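Nerton library reading room to reopen in February with new family corner

The reading room at Nerton Library will reopen to the public in February, following a programme of repairs and redecoration. The room has been closed since the failure of the original heating pipes beneath the floor, and borrowers have been served from the front lobby in the meantime.

The library trust confirmed that the new pipework has passed inspection and that the last of the shelving will be fitted before the end of the month. The main contractor for the work was Venckus, which also repaired the roof lights on the north side of the building.
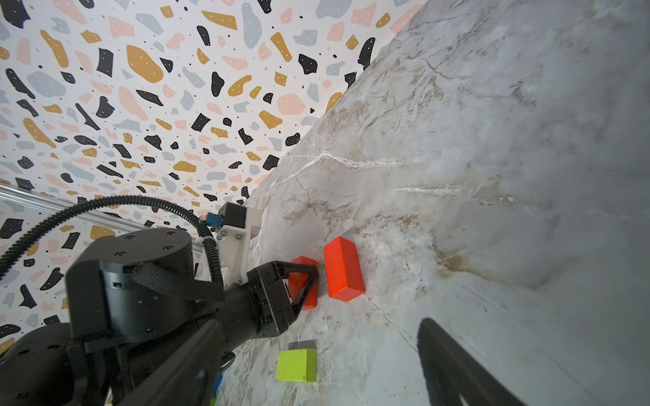
The choice of surfaces and wall coverings was put to members during the planning stage, and 300 replies were received. Many of those who replied asked for a lighter interior and for tabletops that could be wiped down between visits. The family corner accordingly pairs pale marble, clouded with grey and crossed by faint tan and beige veins, with a white terrazzo pattern flecked in black, mustard yellow and soft pink. The adult reading area will keep its existing oak desks, which have been cleaned and re-waxed. Reading lamps have been supplied by Tikex and are fitted with dimmers at each desk.

Lilibeth Aquino, head of library services, said the trust was grateful to borrowers for their patience. "We are aware that the lobby has been cramped, particularly in the mornings," she said. "The reading room is the part of the building that people ask after most often, and we look forward to welcoming them back to it."

Seating in the room will increase to 50 places. Nine of these may be booked in advance by readers using the local history collection, which has been moved from the upper floor so that it can be reached without using the stairs. Requests for maps and bound newspapers should still be made at the enquiry desk before noon for collection the same afternoon.

The family corner will be open whenever the library is open, and parents and carers do not need to book. Children must be accompanied by an adult at all times. A story session for those under five will be held in the corner each week at 10.30 am, with a second session during school holidays. 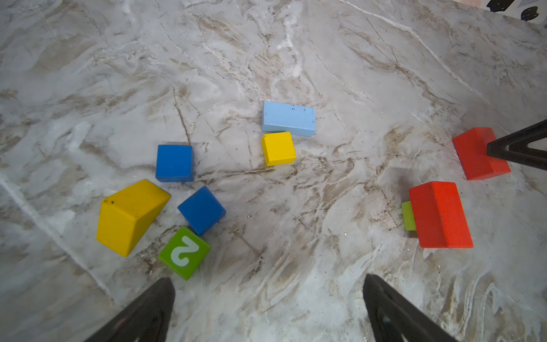 Picture books and early readers will be shelved at a lower height than before, and large print titles will be placed beside the main entrance to the room. The trust has also extended the standard loan period for children's books to 18 days. Existing loans will not be affected.

Amado Ocampo, who chairs the library trust, said the final cost of the work remained within the sum approved by members. A full statement of accounts will be presented at the annual meeting and copies will be held at the enquiry desk.

The Sadia Room, used for evening classes and local meetings, is not affected by the works and remains available for hire. Items reserved before the reopening should be collected from the front lobby until further notice.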